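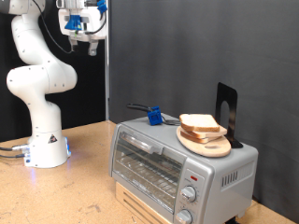
**Reviews / Bench Equipment**

# Gikley countertop toaster oven, as a club task prop

2 July 2026

The Brolladau student robotics club bought the Gikley in April for its kitchen task set. The exercise is simple to state: open the door, move a slice of bread from the board to the rack, close the door, set a knob. We have now logged 900 attempts on it with the club arm. Bread stays on top of the oven between runs, on the small wooden board, which saves table space and keeps the reach short.

**Door and handle.** The long horizontal handle is the best feature. It gives a two-finger gripper plenty of room to be off to one side and still pull. The glossy part of the handle is a nuisance for depth cameras. We lost 83 attempts to bad handle estimates before adding a strip of matte tape for the later runs, and removed the tape again for the final set.

**Knobs.** Two, each with a raised grip bar. The bar can be pinched and turned without a special fingertip. Detents are weak, and the lower knob tends to overshoot by one mark. The dial printing is too small to read from our overhead camera, so we score knob position by hand.

**Rack.** Wire, with thin bars. Soft bread catches on the front bar if the approach is low. Raising the insertion height by 9 mm fixed most of this.

**Stability.** Poor on a bare table. The oven is light and slides when the door is pulled. We set it on a grooved wooden platform, which also brings the rack into a better part of the arm's workspace.

**Compared with the Stilano.** Last year's teams used a Stilano with a shorter handle and a stiffer hinge. It stayed put better – but nearly every new team failed on the door first and never reached the bread. The Mughal we borrowed for a weekend had touch controls and was no use for the knob step.

Recommended for student teams with a parallel gripper, unplugged, with something under it to stop the sliding. Task files and scoring sheet are in the club archive under entry 2648.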